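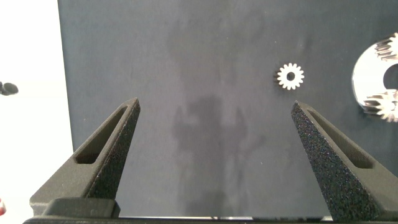
Spur gear

A spur gear (also straight-cut gear) is a toothed wheel with teeth cut straight across the rim, parallel to the shaft. Simplest and most common type of gear. Used in clocks, hand drills, kitchen mixers, gearboxes, fishing reels, camera lenses, garden sprinklers and so on. Two spur gears will only mesh properly if the shafts are parallel and the teeth are the same size.

Small metal spur gears, the sort that sit on a fingertip, are the main subject of this article. For larger industrial gears see Gear train, Gear cutting. For gears with angled teeth see Helical gear.

Contents
1 Parts and terms
2 Materials
3 Making
4 Small gear trains
5 Planetary sets
6 Bench handling
7 Wear and faults
8 In hobby use
9 See also

Parts and terms

Bore - the hole through the middle. Takes the shaft. Plain, keyed, splined or D-shaped depending on the job. On very small gears usually plain and pressed on.

Teeth - the usual profile is an involute curve, which keeps the speed ratio steady as the teeth roll past each other. Clock gears often use a cycloidal form instead.

Pitch circle - imaginary circle where two meshing gears touch. Most of the other sizes are worked out from it.

Module - pitch diameter in millimetres divided by number of teeth. A gear with sixteen teeth and a module of 0.5 has a pitch diameter of 8 mm. Gears of different module don't run together, even when they look close. North American catalogues may give diametral pitch instead, which is teeth per inch of pitch diameter. The two systems do not swap neatly and a near match will chew itself up.

Face width - length of the tooth along the shaft direction.

Backlash - the bit of slack between meshing teeth. Some is needed for oil and for expansion. Too much gives a rattle and poor positioning.

Pinion - the smaller gear of a pair. Term is relative, so the same gear could be a pinion in one machine and a wheel in the next.

Materials

Steel is the default for strength. Plain carbon steel is cheap and hardens well but rusts if left dry. Stainless is slower to machine and used where moisture is expected, eg. reels and marine gear. Brass is traditional for clocks and instruments; cuts cleanly, doesnt rust, wears well against a steel pinion. Zinc alloy is die cast in large numbers for toys and locks. Nylon and acetal are quiet and will run without oil, weaker though.

Colour is a poor guide to material. Nickel plated brass, stainless, bright steel and plated zinc can all look silver. A magnet sorts out some of it. Weight sorts out a bit more.

Making

Hobbing is the usual method for quantity. The blank turns while a screw-shaped cutter feeds across it and generates all the teeth together. Milling with a form cutter does one tooth space at a time on a dividing head - slow, fine for one-offs and repairs. Shaping is used for internal teeth, where a hob can't reach.

Powder metallurgy is widespread for small gears. Metal powder is pressed in a die then sintered in a furnace. The part comes out close to final size and slightly porous, and the pores can be filled with oil. Stamping from sheet works for thin gears in timers and cheap movements.

Very small runs are sometimes wire cut. Accurate, expensive per part.

Small gear trains

A single pair changes speed by the ratio of the teeth. A 16-tooth pinion driving a 48-tooth wheel turns it at one third the speed, with three times the torque less losses. Bigger reductions are done in stages, since one very large wheel takes up too much room.

The Foley train, named in older bench manuals, is a two-stage reduction with both output and input on the same centreline. Found in hand tools. An idler placed between two gears changes the direction of rotation and leaves the ratio alone, a point that catches out a lot of beginners.

Designers often try to choose tooth numbers with no common factor, so that the same two teeth do not keep meeting and wear is spread about. The extra one is called a hunting tooth.

Planetary sets

Small spur gears are the usual planets in a planetary (epicyclic) set. A sun gear sits in the centre, the planets run round it on a carrier, and a ring gear with inward-facing teeth surrounds the lot. Planets are held on pins. Load is shared between them so the set is compact for the torque it carries. Common in cordless drills, geared motors, bicycle hub gears.

Not every set will go together. For equally spaced planets, the sun and ring tooth counts added up must divide evenly by the number of planets. If they don't, the last planet will not drop in and no amount of pushing helps.

Planets in a worn set should be replaced together. A new one among old ones takes more than its share of the load and fails early.

Bench handling

Small gears roll, bounce and vanish. Standard practice is to work over a mat or cloth with a matte surface, grey or some other dull colour, so bright parts stand out and dropped ones stay put. Loose fluffy fabrics are avoided, as lint gets in the teeth. Trays with a raised lip do the same job. Magnetic dishes hold steel parts but can leave them slightly magnetised, after which they collect filings.

Typical order for a strip-down:

Note which way up each gear sits before lifting it. Many have one face slightly dished or with a raised boss.
Lift gears out by the rim or with a peg through the bore. Pointed steel tweezers across the teeth can raise a burr.
Wash in solvent, brush between the teeth, dry.
Check each tooth under a loupe, turning the gear a full turn.
Lay parts out in order of removal.
Grease lightly and refit. Turn by hand before any power goes on.

Washers and shims are easily lost at this stage. They stick to the grease on the underside of the gear and come off in the wash.

Liam Ó Néill's bench guide, Little Wheels (Fevance, revised 4 June 2019), recommends a shallow tin for each stage of a gearbox and a strip of masking tape on each with the order pencilled on it. The same guide warns against mixing planets from two sets, even sets of the same model.

Wear and faults

Pitting - small craters near the pitch line from repeated load. Light pitting on new gears can settle down. If it spreads, replace.

Scuffing - torn, dragged surface, from lack of oil or too much load.

Rounding - tips worn off, common in zinc and plastic gears.

Broken tooth - shock load or a foreign object. The fragment needs to be found before reassembly or it will go straight back through the train.

Loose bore - gear slips on its shaft. Retaining compound is a usual repair for plain bores. Cracked hubs can't be saved.

Noise is a useful guide. Steady whine suggests the centres are too tight. Rattle that goes away under load is backlash. A tick once per turn is generally one damaged tooth or dirt packed in a gap.

In hobby use

Model makers, clock repairers and reel fixers all keep tins of salvaged gears. Good sources are dead printers, old drills and wind-up movements. Assortments are also sold. The Burnura assortment holds up to 912 pieces in mixed modules; the smaller Flimero tin has 561, metal only. Modules are not marked on most loose gears, so they have to be measured. Count the teeth, measure across the tips with a caliper, then divide the diameter by the tooth count plus two. Works for standard teeth. Altered profiles will give an odd answer.

With an odd number of teeth the tips do not sit directly opposite each other and the caliper reads slightly small. For a gear with 29 teeth the error is minor but on low counts its enough to confuse one module with another.

See also

Bevel gear
Helical gear
Internal gear
Rack and pinion
Worm drive
Backlash (engineering)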